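Search this site Search Go

Cutting the Flashback: Mirjam Fankhauser on Editing "Sterano"

17/05/2026 | By the features desk
6 min read

The second season of "Sterano" runs on two timelines, and for most of its length they do not touch. One follows a harbor pilot, Bustos, in the present. The other follows the same man at nineteen, on the night a ferry is lost. Mirjam Fankhauser edited every episode of the season and supervised the assembly of the first. She works from a small cutting room at home and speaks about the job mainly in terms of frame counts and sound.

The season contains 74 flashbacks. Fankhauser knows the figure because she kept a spreadsheet, with a row for each one and columns for the outgoing shot, the incoming shot, the length and the sound that carries the join. The longest is in the fourth episode. The shortest lasts under a second and was, she says, the one that took the most time.

"The scripts marked the flashbacks but they didn't say how to get in," she says. "It would just say 'the ferry' and then dialogue. In the first season we used a dissolve and a change of color. I asked to drop both. If you signal a flashback that heavily, the audience relaxes. They know they're being told something."

What replaced the dissolve was a straight cut, usually on a sound. The engine of the pilot boat is pitched close to the engine of the ferry, and the mixer left a slow drift between them so that the change could fall anywhere in a four-second window. Fankhauser then tried the picture cut at several points inside that window. In general the sound of the past leads the picture by 12 to 18 frames.

"Less than that and it reads as a mistake. More than that and people start looking for the source," she says.

The arrangement caused trouble in the sixth episode, where Bustos meets Zusta, the inspector who reopened the ferry case. Their conversation was written as one continuous scene in a parked car, broken three times by the past. In the first assembly the scene lost its shape. Zusta's questions no longer seemed to lead to one another, and a test group could not say afterwards what she had accused him of.

Fankhauser removed two of the three interruptions and moved them to the following episode. "The writers were not pleased, at first. One of those pieces had the line that the title refers to. But a question needs its answer within a certain distance. If I put ninety seconds of water in there, you've forgotten that she asked."

The episode was delivered with 343 cuts, against 453 for the one after it, which absorbed the displaced material. She does not regard a low count as a virtue. The seventh episode contains the storm, and the storm was shot with four cameras.

The finale is a different matter. It is the first episode in which the two timelines share a location, the pilot station at Sindisine, and the production built the station only once. For the scenes in the past the walls were repainted and the windows changed. The geometry stayed the same, so a man could walk out of a door in one decade and his younger self could walk in through it in the other.

Fankhauser was asked to make that join invisible. She cut it three ways. The version that was broadcast is the plainest, with a wide shot on each side and the door in the same place. The sound does not overlap at all.

"We had spent nine episodes teaching people that the sound comes first," she says. "So in the last one it doesn't. Most viewers won't be able to name what changed, but a few wrote in and said the door frightened them. That was the reason."

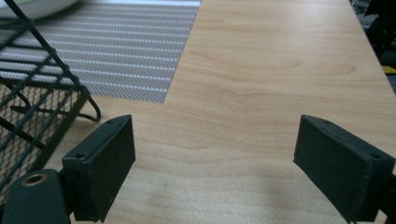
A wooden tabletop.

She is less certain about the final shot, which holds on Zusta for almost 2 minutes while a radio message plays in full. An earlier cut returned to the ferry before the end. The director preferred to stay in the present, and Fankhauser agreed after seeing it with the finished mix, though she kept the other version.

"I still think there's a case for it. The ferry should perhaps have had the last image. But you would have needed a different message on the radio, and that was already recorded."

A third season has been written. Fankhauser has read the first four scripts and says that the flashbacks are now marked with a note on sound. Whether the notes survive the assembly is, she says, a separate question. Cutting starts when the first week of rushes comes in, and she has opened a new spreadsheet with one extra column, for joins that have no sound.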